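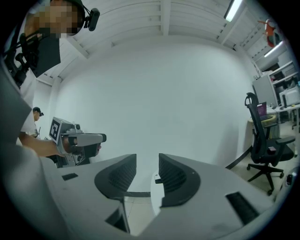 My first season of race walking

Reading time: 2 min

March 2021

I started to walk fast because of my knee. The doctor told me to stop running, and at the track in Dovness there was a small group who trained for race walking. I asked if I could try, and they gave me a place at the back.

The rule sounds easy. One foot must always touch the ground, and the front leg must be straight from the moment it lands until it passes under the body. For 2 laps I could do it. After that my hips became tired and my knee began to bend without my permission.

My first competition was in August, the Trirkley open meeting, 5,000 meters on the track. I wanted to finish in less than 30 minutes. I got one red card in the middle of the race for a bent knee, and I became so afraid of the next one that I slowed down too much. My time was 31:12. I was a little sad in the evening, but the next morning I was already looking for another race.

During the winter I walked roughly 40 kilometers each week, mostly on the flat road to Flellus, where there is not much traffic. I also do hip exercises before breakfast, which my family finds very funny.

The next race is on the road and I have already paid for it. I hope to keep both knees straight this time, and to start more slowly than I want.

© Echevarría | Contact | Back to top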